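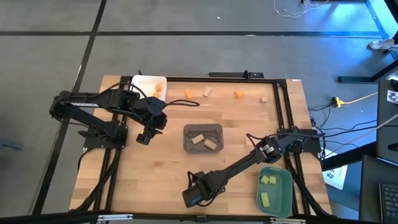
October 5, 2020

Tetell, reel 3, dirt and color tests. Writing this up the same day for once so I don't end up arguing from memory again.

Where things stood this morning: reel 3 is scanned, flat, no grading. The print is the 16mm English dub, the only one with the full rooftop chase, and it is pink. Every review of the picture I've ever read calls it cheerful and colorful. I'd like to know what those people were watching, because the dye in this print is mostly gone and the hero's cape, which should be a strong blue, comes up the color of dishwater.

Karine Pelletier wants to run all 6 reels through Jender on the automatic setting and have a viewing copy by the end of the month. Her case is that it's a light family comedy and no one is going to count grains. I don't disagree about the audience. I don't trust the automatic setting, and I said so in August when it ate the rain in the Satetham newsreel. Rain is thin, bright, vertical, and there for one frame. So is a scratch, as far as the software can tell.

So today was a fair test, or as fair as I could make it with me picking the shots.

Test 1. Opening of the reel, frames as scanned, Jender automatic, medium strength. First 100 feet. That's 4,000 frames, a bit under three minutes at sound speed. The log says 234 repairs. I went through every one of them against the raw scan, which took the whole morning and is the reason I missed the call with Bouchard.

Result: better than I expected, I'll put that down in writing. Most of what it took out was dirt. The big hair that sits in the gate during the bank robbery is still there, since it doesn't move and the software takes it for part of the set. Fine, that's a hand job anyway.

But 121 of the 234 fall inside one sequence, the pillow fight in the boarding house. Feathers. It removed feathers. You can step through and watch one leave the pillow, vanish for a frame, come back lower down, vanish again. At full speed it reads as a flicker you can't place. Karine watched it twice and said she couldn't see anything wrong. Thérèse McIntyre watched it once and said the fight looked "thin", without being told what to look for. I'm counting that as one for my side, though two viewers is not a study and Thérèse has seen the film before.

Test 2. Same footage, automatic, lowest strength. The feathers stay. So does nearly all the dirt. I don't see what this setting is for.

Test 3. Split by shot. Medium on the static dialogue shots, off for the pillow fight, off for the flour gag and the breaking window. This is the one I'd sign. It needs somebody to mark the shots first and the marking isn't quick, but it's a one-time cost and we can use the same list for the color pass.

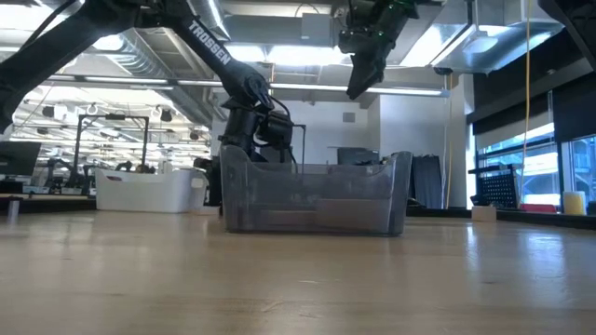
On color. Bouchard sent their reference file on Friday, the one they say was matched to a good print. I have doubts. The skin tones are lovely and the sky is lovely and every night scene is teal. I can't believe a cheap comedy from those years was ever teal. The exterior nights in this picture are plainly day-for-night, you can see hard shadows under the cars, and the usual way to print those was down and blue. Somebody has graded this to look like a new release and called it a match. I've written to ask which print, who holds it, and whether anyone put it on a bench next to the monitor. No reply yet, which may be my own fault for missing the call.

Until I hear, I'm not using their file for nights. For days I'll use it as a rough guide and no more.

What I tried instead: took the title card as neutral. The lettering was white on black, we know that from the surviving trailer, so pull the reel until the card is white and see what happens to the rest. What happens is that the reel head looks all right and the tail goes green, because the fade isn't even along the length. The outer turns have gone further than the core. So one correction per reel is out, and anybody who tells you they can do it with one correction hasn't looked at the end of the reel. I set three points by eye and let it drift between them. Passable. The cape is blue at the head, blue in the middle, and purplish in the last shot where he gets stuck in the revolving door. Needs a fourth point.

Sound. Only a quick listen. The optical track is noisy but whole. The dub is out by two or three frames in the kitchen scene and I thought at first we'd done that. Checked the print by hand: no splice, no missing frames. It's in the dub. Leave it alone. Karine wants to slide it into sync and I'm against that, though I'll admit the scene would play better. The joke is a plate hitting a head and the clang comes late. Maybe it came late for everybody who ever saw it and they laughed anyway.

A note on the film, as I've now seen this reel more often than is healthy. I went in with a low opinion and I've moved a little. The jokes with words in them mostly don't land, at least in English. The physical stuff is quick and well timed, and the second-unit people knew where to put a camera. That's half my reason for being stubborn about the feathers. If you thin out the one thing the picture does well, there's not much left to restore. Thérèse says I'm overthinking a movie where a man is hit with a ham. Could be.

Things I don't know and shouldn't pretend to:
- whether medium strength behaves the same on the other reels. Reel 3 is the cleanest. Reel 5 has water marks and I expect trouble.
- whether the feather problem goes away in the newer Jender version. The release notes say "improved handling of fine motion". They said that last time.
- what the cape looked like. I keep writing blue. The only evidence is the trailer, and the trailer is faded too.

To do
Mark shots for reels 1 and 2, me. Karine has offered to do 4 and I've said yes, provided she marks anything with smoke, feathers, flour or water as off and doesn't decide for herself.
Fourth color point on reel 3, tail end, then look at it again with fresh eyes in the morning.
Ring Bouchard and apologize, then ask about the print again.
Keep the Test 1 output. Don't let anyone tidy it off the drive - I want it for when this comes up with the next title.

Added later: Karine stepped through the pillow fight frame by frame before she left. She now sees the feathers going. Still thinks the public won't. We've agreed on Test 3 for this reel and agreed on nothing for the rest.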